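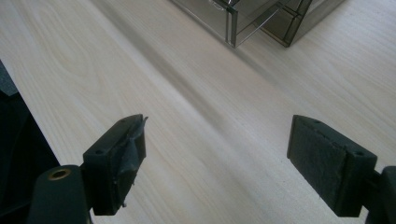 Flisum hand-held gripper, second build

Flisum is a two-finger gripper you carry around by hand. It has a camera looking down over the fingers and no arm attached, which keeps the price reasonable and the elbow joint human. You pick things up with it, put them down again, and the recordings go into training a policy that will later do the same on a real arm, with somewhat less complaining.

We built it for a study of our own, on whether a policy can learn to handle see-through things from demonstrations alone, without a depth sensor. Other groups asked for units, so now it has a product page. We are a research workshop with a web shop attached and it shows in places.

What it was built to find out

Transparent boxes are a nuisance. Depth sensors tend to report the table behind them, or nothing, or something in between that changes when you breathe. A plain color camera gets the same light we do: an edge, a few reflections, a shadow on the tabletop. People manage with that. We wanted to know how much of it a policy could use, and how many demonstrations it would cost us in sore wrists.

The protocol was simple. An operator starts with the fingers open and some distance short of the box, approaches, closes on it, moves it, lets go and backs off. Backing off matters more than we expected. Early recordings ended at the release, and the policy trained on them would put the box down very nicely and then stand there holding on to it, like a guest who can't find the door.

Operators were Dela Ametepe, Obed Nyarko and Korkor Korletey. The full set is 3352 demonstrations, of which 2000 went into the main training run. The rest were held back for the comparisons below or thrown out for reasons recorded in the log (Obed's entries are worth reading on their own merits).

What we found

Shadows helped. When we trained on recordings made under one steady lamp, the policy lined up with the box earlier in the approach than it did after training under flat, even light. We had spent a good part of October getting rid of shadows. Kwaku Owusu has asked that this be mentioned and has been generous about it, considering whose diffusers they were.

Mixed lighting was better still when the test room differed from the recording room. If you can only do one thing differently from us, move the lamp between sessions.

Starting positions mattered more than raw quantity. A batch of 160 demonstrations with carefully spread starts beat a much larger batch in which everybody had begun from wherever was comfortable. Comfortable, for all three operators, meant the same place.

Tinted panels were easier than clear ones, probably on account of the darker edges. We haven't separated the tint from the edges properly, so please don't cite us as if we had.

Dividers inside the box caused trouble. The policy sometimes went for the inner line instead of the outer corner, and closed with great confidence on a spot where there was no box to close on. Adding approaches from corner-on reduced this. It didn't cure it.

Finger surfaces

The fingers are the part that wears, and the part everybody wants to argue about. We sell them in pairs. You don't have to run the same surface on both sides, and we often don't.

Soft pad: a dark, matte, textured facing, glued on. Quiet against hard plastic, forgiving if you come in at a slight angle. It collects dust with real dedication.

Wrapped: tape over the front of the finger. Grips well and costs next to nothing. It also frays at the tip and lifts into a flap, and you should plan on rewrapping. Korkor rewraps at the start of a session. Dela rewraps when it starts getting into her recordings. The data does not show a difference between these philosophies, and both parties have been informed.

Bare: only for soft objects, or for people who enjoy chasing a box across a table.

One caution from the study. The policy learns what the fingers look like as well as what they do. When we swapped badly worn fingers for brand-new ones halfway through testing, success dropped until we put some fresh-finger recordings into the training set. Record with fingers in various states of decay. You will not have to make a special effort.

What comes in the case

- Flisum handle with both finger mounts fitted
- Four pairs of fingers, so 8 in all, two pairs padded and two pairs bare for wrapping
- One roll of tape
- Camera bracket and cable
- Calibration card (laminated after the coffee episode)
- A copy of Annan, our recording software, with one year of updates

The case itself is by Besska and is nicer than anything we make.

Annan

Annan starts and stops recordings, trims the idle bits at either end, and nags you if your starting positions bunch up. The nagging can be turned down but not off. Benedicta Kwofie wrote that part after reading the October batch, and she has declined all requests.

Recordings are exported one demonstration per folder, with the video and the finger opening over time. If you want them in some other shape, the converter scripts are included and reasonably commented. A recording with a dropped cable is marked as such and kept, so you can decide for yourself how much you needed it.

Limits

Flisum measures how far apart the fingers are. It does not measure force. If you squeeze a thin box until it creaks, the creak is all the feedback you get.

Everything in the study was done on light tabletops. We tried a black one for an afternoon and the results were poor enough that we would like to do it again before saying anything useful.

It is tiring. The handle weighs roughly what a full water bottle does, which is fine for ten minutes. Plan short sessions and swap operators.

Ordering and lead time

Units are assembled in batches at the Hasness workshop. The current batch is spoken for, and orders placed now go into the next one. Spare fingers and pads ship within the week. Quotes for universities can be made out in whatever format your purchasing office finds least upsetting; send us their form with your order and Kwaku will fill it in.

The training recordings from the study are free to download with or without a purchase. The thrown-out ones are in a separate folder, with Obed's log.

Page last updated Friday, March 7, 2025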